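June 25, 2022

Saturday, and for once nothing on the calendar, so I gave the whole day to the bedroom. Mylene Padilla is coming up from Driruvdale on the late bus and she'll have that room for the week, while I take the couch. I wanted it nice for her. She fussed over me so much the last time I stayed at her place that I came home with a jar of soup in my coat pocket!

I stripped the bed before breakfast, which I always think is a good idea until I'm standing there hungry with my arms full of sheets. The mattress is still so white and puffy, like sleeping on a pile of clouds, and I do love it, but every crumb in the house finds its way into those little seams between the puffs. I went over it first with my hand, then gave up and fetched the dustpan and the brush with the blue handle. I suppose some people would be horrified at a dustpan on a bed. My mother would have been. I bought the set new at Cikwood in the spring and it has never met the kitchen floor, so I feel I'm within the law.

The sheets went into the washer in two loads, as the good flannel ones shed on everything else. I paid $78 for those and I still feel a little guilty -- though Yanling Li says that if you divide it by the nights it comes to pennies, and she is better at sums than I am.

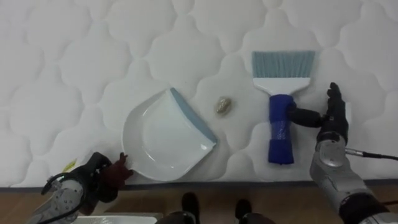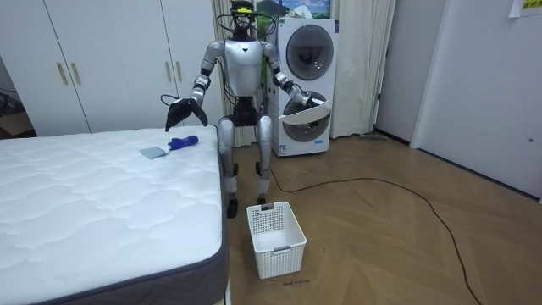
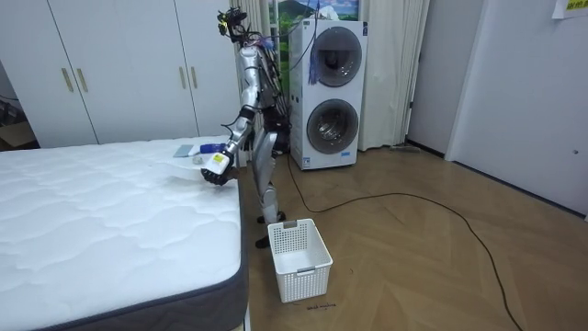 Yanling called while I was waiting on the second load and we talked for 34 minutes (the phone told me so, rather sternly I thought). Her daughter has been offered the job at Aebischer and can't decide, and Yanling can't decide whether to let her not decide. I said to leave the girl alone until Monday. Then I talked for a good while about pillows, poor Yanling.

After lunch I walked down for peaches and ran into Tianyou Mao outside the library, carrying almost 200 paperbacks' worth of boxes to his car, or so he claimed. He gave me two mysteries for Mylene. I put them on the windowsill with the small lamp and a glass for water.

The flannel sheets seemed too warm for June once I had them folded, so I've put the plain cotton ones on and left the green blanket at the foot. It's ten past nine now. The bus gets in at 9:50 and I haven't sliced the peaches yet, so I'd better stop here and find my shoes.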